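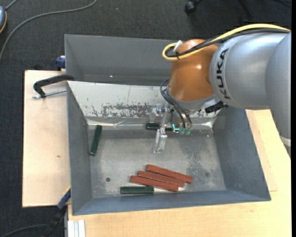

Robot Teaching, Unit 4: Showing the Arm What You Want
Notes to go with the lab session, Sunside building

Last unit was all about writing motion by hand, point by point, and I know some of you were glad to see the end of it. This time we do the thing most people picture when they hear "teach a robot." You move it, it remembers. There are two ways in, and you'll try both on the block bin before the end of September.

Two ways of showing

Hand guiding first (the papers call it kinesthetic teaching, so search for that if you want to read more). You take hold of the arm, the controller goes soft on you, and you push the wrist where it should go. It's lovely for slow, close work, and you feel contact with the bin wall right in your hands. The trouble is that your hands and elbows get into the camera view, and if you plan to train a policy from the images, it will happily learn that a sleeve always shows up before a grasp. Oops.

The other way is remote control. You stand behind the line with the hand controller and drive the gripper from there. The camera sees only what it will see later when the arm runs by itself, and that's the big reason I lean on it for bin picking. What you lose is touch. My first afternoon with it I pressed down far too hard on everything, and Isamu Honda (he was running the lab then) had to keep reaching for the stop button. You'll get better faster than I did!

Why blocks in a bin

I get asked this every year, usually with a bit of a sigh. Blocks are dull, yes, but a bin full of them has nearly every problem you'll meet in a real picking cell. A block lying in the open is easy. One standing against a wall needs you to think about which side the finger goes down. And when blocks end up side by side and almost touching, like the red ones, there's no room to close the gripper around the middle one until you've moved a neighbor. Do you nudge first, or take the outside one first? Either is fine. Just don't switch back and forth between demonstrations, or the trained policy tends to dither somewhere in between.

Agathe Pichon and Chie Kaneko taught the same task two different ways one year, and we pooled their runs without thinking about it. The arm would start a nudge, stop, lift, and start over. It took me an embarrassingly long time to figure out the problem was in the data and had been there from the start.

Before you record

Check that the bin is clamped and doesn't shift when you lean on it. Look at the cables where they go around the wrist, then turn the wrist slowly through the range you'll need. A loop that looks roomy in one pose can pull tight in another. Same for the hoses down to the gripper.

Then do a couple of throwaway runs. Don't save them. Everybody's first two are jerky.

While you record

Start from the same home pose each time, but scramble the blocks. Go a little slower than feels natural -- long pauses are worse than slow motion, though, so if you need to think, think before you press record. Keep runs under 60 seconds. If you miss a grasp, recover and carry on, and mark the run as "recovery" in the log. Those are worth having! A policy that has never seen a missed grasp has no idea what to do after one.

Steep approaches are your friend near the walls. Come down close to vertical, and keep the finger clear of the metal until you're at block height.

How many?

More than you want to do. Nanami Fujimoto's project group got a decent single-block pick out of 111 demonstrations, and the full empty-the-bin task needed some 1000 before I'd have let it run with my coffee on the table. Each pair will contribute a share to the common set, so please label carefully. Kiyoshi Higuchi does the merge and he will write to you.

Log sheet, per run

Operator initials
Method (hand / remote)
First block taken, color and where it lay
Nudge used, yes or no
Result: clean, recovery, or discard
Anything odd

For next time

Read the Tsuchiya handout on replaying trajectories, up to the part on time scaling. Then watch three of your own recordings at half speed and write half a page on one moment where you hesitated: what were you looking at, and could the camera have seen it too? Bring it on paper, please. We'll swap them between pairs and start from there.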